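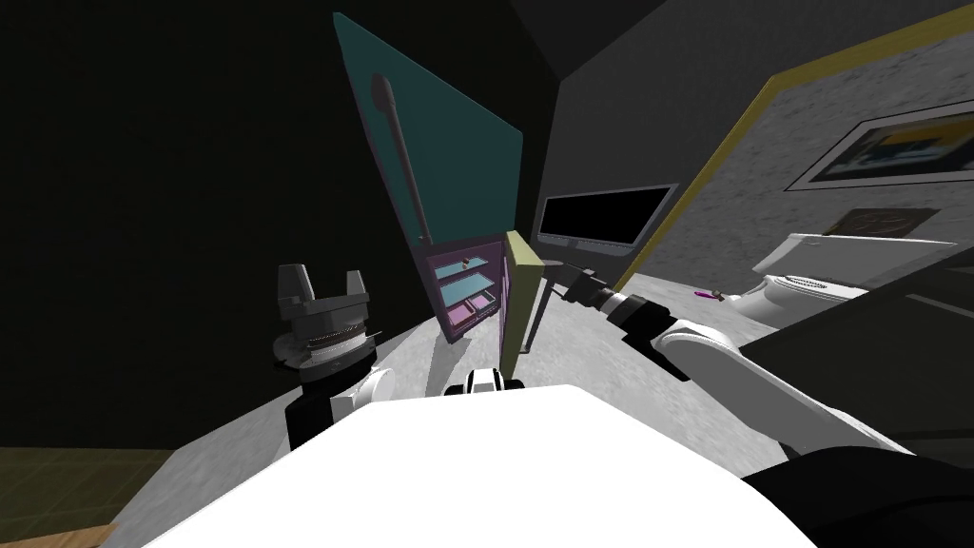
Week 2. Scoring door tasks in simulation

A success check is a short piece of code that reads the simulator state and returns pass or fail. For a door task the most common check reads one number, the hinge angle, and compares it with a threshold. With the door swung wide to the left, as it is here, almost any threshold you pick will return a pass, and the check has no opinion on where the right gripper is or whether it ever touched the long bar handle. Whether that matters depends on what you want to claim. If the claim is "the door ends up open," the hinge angle is enough. If the claim is "the policy opens doors by the handle," you need contact data as well.

These notes cover the Dekau method of staged checks, which we use for the first assignment. The reading is the Kushnir and Declercq report on the course page. Sections 1 to 3 are required. Skip the appendix on solver settings.

Terms

Episode: one run of a policy from reset to timeout or stop signal.
End-state check: looks only at the last simulator step.
Staged check: looks at the whole episode and asks for certain events in a certain order.
Event: a condition that holds for a minimum number of consecutive steps.

The minimum number of steps matters more than students expect. Contact forces in a rigid-body simulator flicker. A finger resting against a handle can register contact, no contact, contact over three steps. If you treat every one-step contact as an event you will pass episodes where the arm brushed the handle on the way to somewhere else.

The stages for "open the door"

1. Reach. Either gripper comes within the reach distance of the handle.
2. Contact. A finger of that gripper touches the handle and the contact holds.
3. Move. The hinge angle increases while contact holds.
4. Open. The hinge angle passes the threshold.
5. Rest. The hinge speed stays under the rest limit until the end of the episode.

Stage 3 is the one that does most of the sorting. It separates a pull on the handle from a door that was knocked, pried at the edge, or pushed out by something behind it. Stage 5 catches doors that are still swinging at timeout and may go either way.

What the report found

Hnat Kushnir and Lotte Declercq ran both checks on the same 963 episodes from the Dastholm kitchen set. The end-state check and the staged check disagreed on 62 of them. They then replayed all 62 and sorted them by hand.

In 37, the door was open at the last step but had been moved by the forearm or by the back of the gripper. In 16, the fingers hooked the edge of the door panel and never held the handle. The other nine were failures of the staged check itself: the grasp was fine to a human viewer, but contact dropped out in the middle of the pull and the event timer reset.

Two things to take from this. The end-state check was generous in a consistent direction, so comparing two policies with it can still give the right order. And the staged check has its own errors, all on the strict side in this data. Report which check you used. A success rate without that is hard to read. 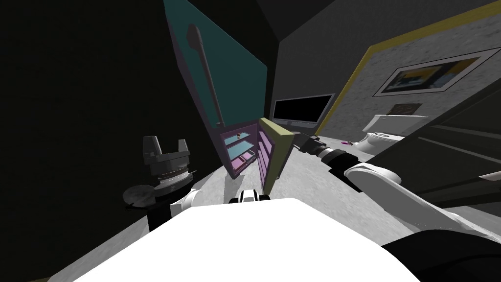
Why not use a stricter hinge threshold instead of adding stages?

A stricter threshold only asks for a wider opening. A door knocked open by the forearm can swing as far as one pulled by the handle, so the episodes you want to remove stay in. Meanwhile you lose good episodes where the policy pulled correctly and stopped a little early. The threshold should come from the task – how far the door has to open for the next step, such as taking something off a shelf – and the stages should carry the question of how it got there.

A note on starting states

Many of you will want to start episodes from the middle, with the door already partly open, to save compute. This is allowed, but stage 4 must then be measured as a change from the starting angle. In July we had a set of baseline numbers that looked very good until Ffion Morgan plotted starting angle against result and found that one reset file had the door past the threshold at step zero. Log the angle at reset.

Save the full state at the start and not just the joint values. A gripper that begins in contact with the handle needs its contact history, or stage 2 will wait for an event that has already happened.

Assignment 1

Write a staged check for closing the door. The stages are not simply the opening stages in reverse. People close doors with whatever part of the hand is nearest, and you should decide whether your check allows that, then say so in one paragraph. Run it on the Stasiv episodes and hand in a table of disagreements with the end-state check, plus replays of five of them.

Due 11th September, by upload. Signe Sandberg is grading this one. Questions about the simulator install go to Ottar Hellström.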